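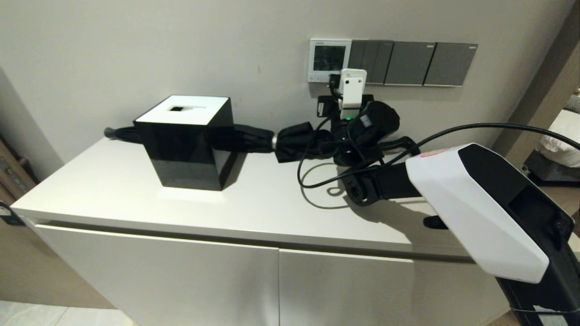
Sheena McIver expone que el 26 de mayo de 2026 entregó las llaves de un piso amueblado en la urbanización Firano, gestionado por la agencia Sarkero. Depositó en enero una fianza de 1.022 euros, de la que la agencia pretende descontar 266 por «desgaste del mobiliario». El contrato menciona un inventario anexo que ella no recibió ni firmó. Solicita orientación sobre la procedencia del descuento y los pasos que debe seguir.

Utilizamos cookies propias y de terceros para mejorar su experiencia. Aceptar | Configurar

Bohdana Fedoruk
Conviene distinguir entre el deterioro por uso ordinario, que con carácter general no corresponde al arrendatario, y el daño causado por negligencia. Si se trata de una vivienda sujeta a la ley española de arrendamientos urbanos, el saldo de la fianza que deba restituirse devenga el interés legal transcurrido un mes desde la entrega de las llaves.

Le recomiendo remitir un burofax con acuse de recibo en el que solicite el desglose de los 266 euros, mueble por mueble, junto con las facturas o presupuestos correspondientes. Puede fijar un plazo de 15 días para la contestación. Adjunte el contrato, el justificante de la fianza y las fotografías que conserve de armarios, encimeras y cajones, con su fecha. La falta de inventario firmado dificulta que la agencia acredite el estado inicial, aunque no excluye otros medios de prueba.
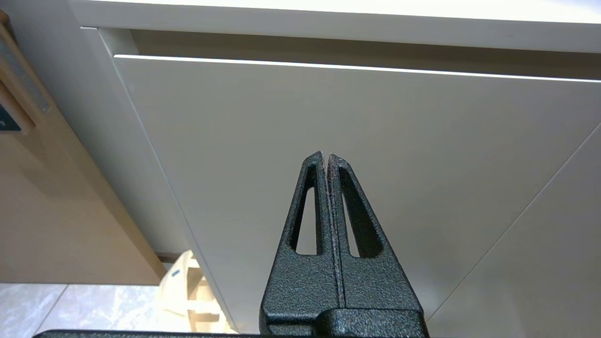
Mobiliario blanco: frente de cajón.

Findamus
A mí me descontaron por unas bisagras y lo dejé pasar. Reclame.

Tilahun
Coincido con lo expuesto sobre el burofax. Añado que la oficina municipal de consumo puede tramitar una mediación con la agencia si esta figura como intermediaria. Pregunte también si la fianza fue depositada en el organismo autonómico competente y pida copia del resguardo. En mi caso, el expediente se resolvió en 12 semanas.

Comentarios de los lectores

Sheena McIver: Agradezco las respuestas. Enviaré el burofax y solicitaré el resguardo del depósito.

Invitado: ¿Es válido el correo electrónico en lugar del burofax?

Bohdana Fedoruk: Puede serlo si el contrato lo prevé como medio de notificación. Revise la cláusula de comunicaciones.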